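Vikwood Home Stores Reuse Project
Progress report to the funder, second period
29 July 2026
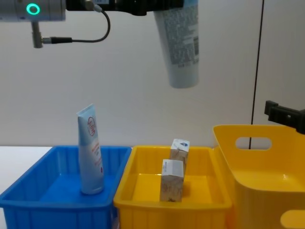
Sorting table with the blue bin and the large yellow basket; a tube of cream above the table, cap down.

1. Purpose of this report

This report covers the second period of the Vikwood project, which takes in unsold and returned household and toiletry items, sorts them, and packs them for onward supply to three local hostels. It sets out the work done on the sorting table, the state of the stock, the changes made to the sorting rules, spending against the grant, and the work planned up to the end of September.

2. Position against the agreed targets

Items received in the period: 769
Items sorted and passed for packing: 300
Items set aside as unsuitable: 7
Items still to be sorted: 462

The number sorted is below the level in the funding agreement. Most of the shortfall falls in the first half of the period, when the sorting rules were being rewritten and the table was out of use for two full weeks. Sorting resumed under the new rules and has continued without a break.

All figures are taken from the intake sheet and the packing sheet. The two sheets were compared at the end of the period and agree.

3. The sorting table

The table is white and stands against a plain wall. Containers are placed side by side so that an item can be moved from one to the next without being carried across the room. The blue bin is plastic, rectangular and fairly shallow. It has ribbed sides and a flat lip. The large basket is yellow.

Under the previous arrangement containers were stacked under the table and brought up when needed. This led to items being put down on the table top and left there at the end of a session. Keeping the containers out on the table has reduced this, although the usable surface is now small and larger boxes have to be opened on the floor.

Shallow bins have worked better than deep ones for toiletries. Small tubes and jars can be seen from above and do not need to be dug out. Deep containers are kept for towels, cloths and other soft goods.

4. Sorting rules in use

The rules were revised once during the period. The current version is as follows.

4.1 Toiletries are checked one at a time. The cap must be closed and the seal or crimp sound. Any item with a split, a leak or a missing cap is set aside.

4.2 The printed text on the pack must be complete enough to read the contents and any date. Items with torn or rubbed labels are held for a second check.

4.3 Tubes are stored cap down where the container allows it. Where they have to lie flat, they go in a single layer.

4.4 Toiletries and cleaning products do not share a container at any stage.

4.5 Mixed boxes are emptied fully before sorting begins. Part-emptied boxes were the main source of counting errors in the first period.

Rule 4.2 takes the most time. Creams and lotions tend to carry a large amount of small print, and the date may be on the crimp, on the back or on an outer carton that has not come with the item. A short list showing where each supplier prints the date is being drawn up and will be fixed to the wall next to the table.

5. Stock by type

Toiletries make up the largest share of the stock received and also the largest share of the backlog. Kitchen goods arrive in smaller numbers and are quick to pass. Soft goods are slower because they have to be unfolded and looked over on both sides.

The seven items set aside were all toiletries. Four had damaged caps, two had split seams and one had no readable label. They have been recorded on the waste sheet and disposed of through the normal site collection.

One delivery from Flurnon came with toiletries and washing-up products in the same cartons. These had to be separated before intake and the delivery was entered a day late. Flurnon has agreed to use separate cartons from now on.

6. Packing and onward supply

Packed boxes are collected by Odex under the transport agreement described in the first report. There were two collections in the period and both left on the day planned. The boxes were made up to the list supplied by each hostel, with toiletries packed upright and soft goods used to fill the gaps.

The hostels have asked for fewer bath products and more hand and body creams. The packing list has been changed to match. They have also asked for the contents sheet to be placed at the top of the box instead of taped to the outside, where it was coming off in transit. This has been done.

7. Spending

Spending on containers and labels is complete and within budget. Spending on transport is in line with the forecast. The line for shelving has not been used. A quotation has been received from Mirzaei for wall shelving along the side of the sorting room, and an order will be placed once the wall fixings have been checked by the landlord.

No movement between budget lines is requested.

8. Problems and risks

Space remains the main limit on output. The backlog is held in closed cartons in the corridor store, and each carton has to be brought in, emptied and taken out again. Shelving would allow several cartons to be kept in the room.

Date checks carry a smaller risk. Some of the toiletries in the backlog are likely to be close to their dates by the time they are reached. These cartons will be brought forward and sorted first.

9. Work planned to the end of September

Clear the toiletries backlog, oldest cartons first.
Complete the date list and put it up at the table.
Confirm the wall fixings and place the shelving order.
Review rule 4.2 once the date list has been in use for a month.
Agree the autumn collection dates with Odex.

The intake sheet, packing sheet and waste sheet for the period are supplied separately with the claim form.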